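Subject: Re: Furnishing schedule, ground floor room at Pintér House

Dear colleagues,

Further to the note circulated last week, the Furnishings Office has reviewed the clothes rack, the wall-mounted shower set and the storage items in the ground floor room. Members will recall the original request:

> The rack should stay by the wall, clear of the shower fittings. Please confirm whether the bin with the yellow rim is to remain, and who will deal with the cables left on the floor beside it. The box behind it may go to the Skelen store.
>
> Furnishings Office

The position of the rack and the bin in relation to the shower set is as follows.
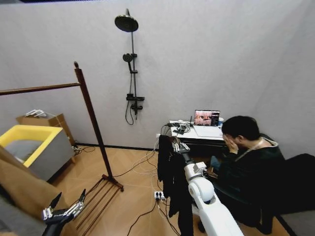
Shaohua Shi: I would keep the bin and lose the box. A rack needs free floor beneath it, or long coats end up resting on whatever has been pushed underneath. Could we also agree a limit on hangers? The Kekico rack upstairs is so full that one cannot take a coat off it without bringing down a second.

The office accepts both points. The bin will remain. Cables are to be coiled, tied and labelled before they go to the store, and the box is to be entered under item 227 of the Prindex inventory. Outdoor jackets should be placed on a hanger with the hood left free — please do not hang them by the hood or over the end post. Wet clothing must not be left on the wooden rail overnight.

A limit of 43 hangers was proposed for the whole building. The office considers this sufficient, provided that unclaimed garments are removed at the end of May.

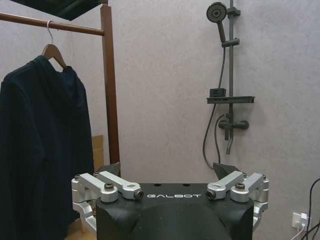
Pintér House, May 9, 2024

The schedule is approved with the amendments given above. Colleagues who have left coats or jackets on the rack are asked to add a name tag inside the collar. Requests for further hangers should be sent to this list, quoting the room and the item number.

Furnishings Office
Pintér House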